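Textbooks > Everyday Order > Part Two: Surfaces > Chapter 8

Chapter 8
The Desk and Its Small Tools

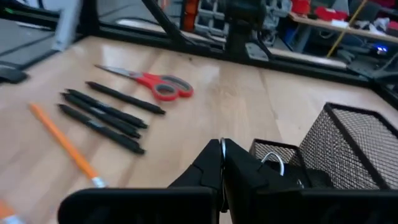
8.1 Why a desk fills up

A desk is the only piece of furniture in most homes that is expected to be both empty and useful. We ask nothing of the kind from a bookcase. A bed gets eight hours a night to lie there covered in blankets without anyone calling it a mess. The desk, meanwhile, collects every object small enough to be put down for a second, and then it gets the blame.

The objects in this chapter are modest ones: pens, pencils, scissors, and their relatives. They are cheap, they are light, and they rarely travel alone. Four black pens on a wooden tabletop can look tidy enough when they lie more or less side by side, with a pair of red-handled scissors behind them. Whether a person needs four black pens is a question we will put off until Section 8.4, where it will be handled with some tact.

For now, notice only that such tools come in two kinds. There are tools we pick up all day long, and tools we pick up when something goes wrong. A pencil belongs to the first kind for a carpenter and to the second for an accountant. Most trouble with desks begins when the second kind is stored as if it were the first.

8.2 The reach and the walk

In her household study at Mosa, Luana Figueiredo asked 40 people to work at their own desks for one ordinary morning while she wrote down everything they touched. It must have been a long morning for all concerned. She recorded 1,985 pickups. Pens did well. Scissors were picked up far less often than their owners had predicted, and in several homes they were picked up mainly to get at something underneath.

From this work we take two terms used through the rest of the book.

Reach: the area a seated person can get to without leaning. Space here is expensive.

Walk: everything beyond it, including the drawer across the room that we all believe we will use.

A tool in daily use should live within reach. A tool in monthly use can take the walk, and so can you — the exercise will do no harm. Scissors sit awkwardly between the two. Families that share one pair often settle on a hook near the kitchen door, then spend years asking each other who has the scissors.

8.3 Rows, cups, and heaps

There are three common ways to keep writing tools, and each has loyal supporters.

The row lays everything flat. It shows you what you own at a glance and it photographs beautifully. It also lasts until the first phone call.

The cup stands everything on end. It takes up little space, and it hides the dry pens among the good ones so well that they may live there for nine years.

The heap needs no introduction.

Before reading on, go to the desk you use most and leave it exactly as it is. Sit down, rest your elbows at your sides, and mark the edge of your reach with a strip of paper tape. You will need the tape line again in Section 8.4, so please resist cleaning up first. Students always clean up first.

Share (9) | Comments (8)
Contact | Copyright Ludgate | Back to top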